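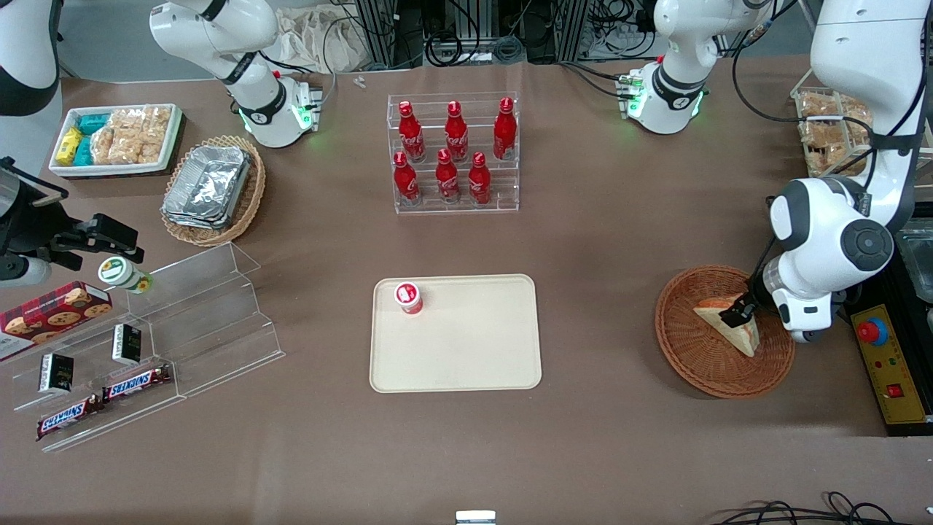
Food on the tabletop, in racks, trays and baskets.

Open day at the Gundum skills centre, 24 September 2023

The Okisell bus was meant to bring 50 young people from Ayala and brought 56, three of them sitting on each other's bags. The centre trains school leavers who can't afford college, and once a year it lets the rest of us in to see where the money goes.

Mostly it goes on the roof. We were shown the roof at length.

The welcome speech ran over by most of an hour and used the word "empowerment" until the microphone gave up. After that things improved. In the sewing room a second-year student told me the course costs 200 a term, that the bursary covers it, and that the bursary form asks for a fax number. She had put down her aunt's shoe size.

Vadivus, the youth charity that runs the place, says 400 people have applied for the November intake. There are 50 places. I asked what happens to the others and was given a very nice folder.

The reading room is good, though, and stays open until eight. Two lads were in there working through old maths papers and plainly wished we would leave, so we did.

Lunch was late. The bus back was later. Forms for November are at the front desk, bring a pen.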